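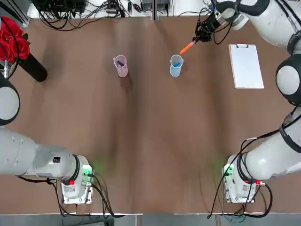

What does the job involve?

Sorting, testing and repacking pens, markers and other desk supplies that come back to us from offices and schools, so that they can go out again in usable sets.

Kistness is taking on two part-time stationery sorters at the Avby unit, starting in September. One post is mornings, the other afternoons. Both are for 10 hours a week at first, with the chance of more during the busy weeks before each school term.

The work

Supplies arrive in mixed crates. Most of it is pens, felt markers, highlighters, pencils, rulers and plastic desk cups, with a fair amount of rubbish in the bottom. You will take a crate to your table, tip out a manageable amount and work through it.

Markers are tried on scrap paper and capped again straight away. Anything that skips or squeaks goes in the reject tray. Pens get the same treatment, except that a ballpoint gets a second go after a minute of scribbling, as many of them come round. Pencils are sharpened if they are longer than your hand. Cups are washed, dried and checked for cracks round the rim.

Good items are then made up into desk sets. A standard set is one cup with pens and markers standing in it, tips down, plus a ruler and a rubber in a paper bag. Schools usually ask for markers sorted by colour instead, and these are packed flat in boxes. The packing list for each order is pinned up by the door. Please follow it even if you can think of a better mix.

A full box of school markers holds 56. We send out up to 500 desk sets in a good month.

What we need from you

You should be able to tell colours apart reliably, including dark blue from black in poor light. You will be sitting or standing at a table for most of the shift, and the chairs are adjustable. Crates weigh around 5 kg when full and have to be carried from the shelves, though there is a trolley. You need enough written English to read a packing list and fill in the reject sheet.

Experience in packing or shop work is useful but we do not ask for it. Babita Dixit will train you over your first week. She runs the afternoon tables and will be your supervisor if you take that post. The morning supervisor is Dinesh Maurya.

Please wear old clothes. Permanent marker does not come out, and the aprons only cover so much.

Hours and pay

The morning post is 9.30 to 11.30, Monday to Friday. The afternoon post is 1.30 to 3.30, the same days. Pay is the same for both and is set out in the application pack, along with holiday and sick pay. Travel between home and the unit is not paid. There is a bus stop outside the Rana building and bicycle racks at the back.

We cannot offer this work from home, and we cannot take anyone under 18.

How to apply

Ask for an application pack at the Kistness front desk, or write to Meifang Wan at the same address. The form is two pages. We do not need a CV. If you would like the form in large print, or want to give your answers over the phone, tell Meifang and she will arrange it.

Everyone shortlisted will be asked in for half an hour. Part of that time is spent at a table sorting a small tray of mixed pens and markers, at your own pace. You will also have a short talk with Dinesh or Babita about hours and start dates.

People who have applied before are welcome to apply again. Say on the form whether you want mornings, afternoons or either.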